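Print this page
E-mail this page

README: Moteo kitchen cell, setup and care

Last change: December 10, 2018
Author of this file: Pasichnyk

This file is for the people who start, clean and repair the Moteo cell. It does not speak about the training code, which has its own README in the Poro folder. Please read all of it before your first shift with the cell, also if you have worked with another arm before.

What is in the cell

The cell is one two-armed robot standing before a kitchen corner with counter, sink and cabinets. The head camera looks down on the sink. The controller and the power supply are outside of the kitchen part, in the gray rack marked Prukell. The emergency stop is on the side of this rack. Before you switch on anything, put your hand on the stop one time, so you know how far it is from where you stand.

Starting

Switch on the controller first and the arms after. If you do it in the other order, the right arm reports a bus error and you must wait until the controller is fully up and begin again. The homing is slow. Do not help the arms with your hand.

When homing is finished, run "check_grip" for both sides. Each gripper must open and close 4 times without a warning. A warning on the first closing only is usually a cold grease, and you can repeat the test. A warning on the second try means that the gripper goes off the arm and to the bench.

Finger pads

The pads are the part that wears most. In April we changed to the softer type, and they hold plates better but they collect soap. Wipe them with a damp cloth at the end of each shift. Do not use alcohol, it makes the surface hard and shiny. Change the pads after 2000 grasps, or earlier when you see a cut in the edge. Always change both pads of one gripper together, and write the counter value in pads.csv.

After new pads, the closing width must be set again. Use the steel gauge from the drawer of the rack, never a plate.

Cables

The wrist cables need enough loop for the full turn of the wrist, but a loop too large can catch on the edge of the sink. After each repair, bring the arm over the sink at speed 100 in the config (the unit is mm/s) and watch the cables during the complete movement. If they touch the faucet, shorten the loop at the elbow tie and not at the connector.

Check position for the right arm

We use the dish rack for this check, with one plate. The gripper must hold the plate and the forearm must stay free from the counter.

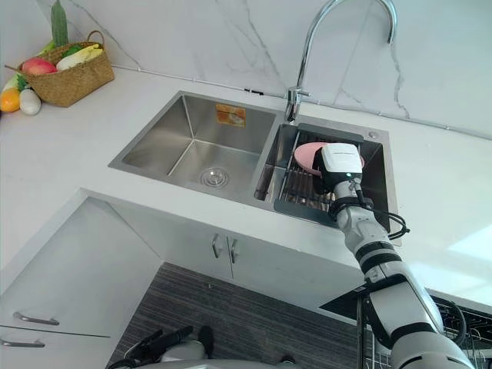
Right gripper on the pink plate, dish rack in the smaller basin.

If the plate turns in the fingers, look first at the pads, then at the closing width. Change the force value only as the last thing, and note the old value.

Head camera

A full calibration takes around 480 seconds. Do it after any screw on the neck was loosened. The light in the room must be the same as during work.

Known problems

The left arm sometimes keeps its brake on after an emergency stop. Switch off the arms, wait, and start again as described under Starting.

The log folder does not empty itself. Copy old logs to the Poro folder and delete them on the controller.

E-mail this page
Print this page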